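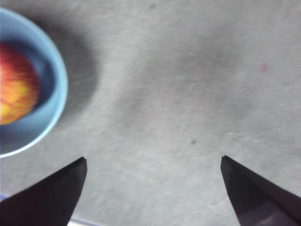
4 min read

3 December 2022

Hye-jin Ban has spent most of her working life trying to get machines to pick things up. She started with cardboard boxes on a packing line, moved on to bottles, and for the past few years has worked on kitchens. She runs the home tasks group at Brosell, where the job at the moment is fruit.

"People come in expecting to see it cook dinner," she said. "We show them an apple and a bowl."

The bowl is light blue and the apple is red and yellow, and between them they have taken up much of the group's fall. The task sounds like nothing: take the apple out, put it on the table, put it back. A two-fingered gripper does the work, with a small camera mounted close to it so the software can see what the fingers are near.

Ban said the bowl is harder than the apple. An apple alone on a table can be approached from nearly any side. Once it is in a bowl, the rim gets in the way, and a finger that comes down a little too wide lands on the rim and tips the whole thing.

"You and I would just push the bowl a bit, or roll the apple up the side with a thumb," she said. "We don't plan it. The machine has to have some version of that, and it has to know when to give up and try from another angle."

Shadows were a problem early on. A bowl on a pale gray table throws a soft dark band beside it, and one of the first versions of the software treated that band as part of the bowl. The arm kept its distance from an edge that wasn't there. Marks on the table caused trouble too. Ban's colleague Seung-woo Nam wanted the tabletop scrubbed before each session, and she said no.

"My kitchen counter has spots on it," she said. "So does his."

Nam, who writes most of the control code, came around to that view, though he still keeps a cloth in his desk. He described the work as slow and mostly made up of repeats. The group ran 1,118 attempts at the bowl task before it changed anything about the fingers, and then started over with new ones.

"The old fingers were too thick at the end," Nam said. "They were fine for boxes. In a bowl there was nowhere for them to go."

Asked how often the task works now, he gave the result of the last full session before our visit: 16 clean runs out of 17. In the one that failed, the apple came up, turned in the grip and dropped back into the bowl. He was pleased with the number but did not want too much made of it. It was the same bowl each time, he said, and it was the same bag of apples.

Brosell has a second group working on shop-floor jobs, led by Fulgencio Pacheco, and the two groups share a hallway and a lot of parts. Pacheco thinks shops will get useful machines well before homes do. A store can decide where the shelves go and how the stock is packed. It can also close at night.

"In a store I can ask for the crates to be set down the same way every time, and somebody will do it," he said. "Try asking that of a family with kids."

His group has a trial planned with Farkero, a small grocery chain, to sort loose produce in a back room. The machine will handle apples, lemons and onions. Grapes are off the list, and so is anything in a net bag. Pacheco expects it to be slower than a person for the whole of the first trial and has told the store so.

Ban does not disagree with him about the order of things, but she thinks the home work should go on. Her mother has bad hands, she said, and gets through a day by leaving things out on the counter so she does not have to lift them from a cupboard. A machine that could do nothing except move things from one place to another on a counter would be worth having in that apartment.

"She wouldn't care if it took a whole minute," Ban said. "She would care if it broke a bowl."

She would not put a date on a product, and said the price of the arm alone rules it out for most homes. Next on her list is a mug with a handle, then a wet plate. Nam has asked for a banana before the plate. They had not settled it when we left.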